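Satetti Countertop Arm Kit: Frequently Asked Questions

Last updated November 11, 2021

24 shares | 16 comments

What is in the box?

The arm, a two-finger gripper, a small camera that mounts at the wrist, a table clamp, the power supply and one cable for your computer. The computer itself is not included. Neither are any of the props or appliances you may want to practice with.

Who is the kit for?

Mostly teachers, small labs and people who want to try household tasks at home. You should be comfortable installing software and following a wiring diagram. You do not need to write code for the basic lessons, but you will for anything past lesson 20.

How much space does it need?

A flat table at least 40 inches wide. Clamp the base to the long side. White or light gray tabletops work well with the camera, and scuffs and small marks do not bother it. Glass tops are a problem -- the reflections confuse the software.

Can it work with my own kitchen appliances?

With some, yes. Round dials and large push buttons are the easiest. Flat touch panels are harder, and we don't support them in this version. Please unplug the appliance while you are teaching a new motion.

Can it handle real food?

We don't recommend it. The gripper is not food safe and it can't be washed under a tap. Most customers use toy food and plastic plates, and the lessons were written with those in mind.

Do I have to calibrate the camera?

Once, after you mount it. The Firnine app takes you through the steps, and it takes almost 20 minutes the first time. Do it again if you remove the camera or bump it hard. It is normal for the gripper fingers to show at the bottom of the picture. Leave the camera where it is -- if you tilt it up to hide them, the close-range lessons will not run.

The fingers knock the plate before they reach the food. What should I change?

Raise the approach height in the app and open the fingers wider before the arm comes down. If the plate still moves, put a piece of non-slip mat under it.

Does the kit come with a warranty?

Yes, for 24 months on the arm and the power supply. Finger pads wear out and are not covered. Spare pads are sold in packs of 16.

Where do you ship from?

All orders leave our Prekville workshop. Orders placed in August may take longer, as we close for part of the month.

Who do I contact for help?

Write to the support desk through the Firnine app. Abdel Rahman answers setup questions, and Ingeborg Berchtold handles returns and school orders. Please include your software version and a picture from the wrist camera if your question is about gripping.

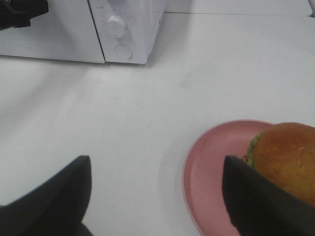 Wrist camera view with the gripper open, a burger on a pink plate and a microwave across the table.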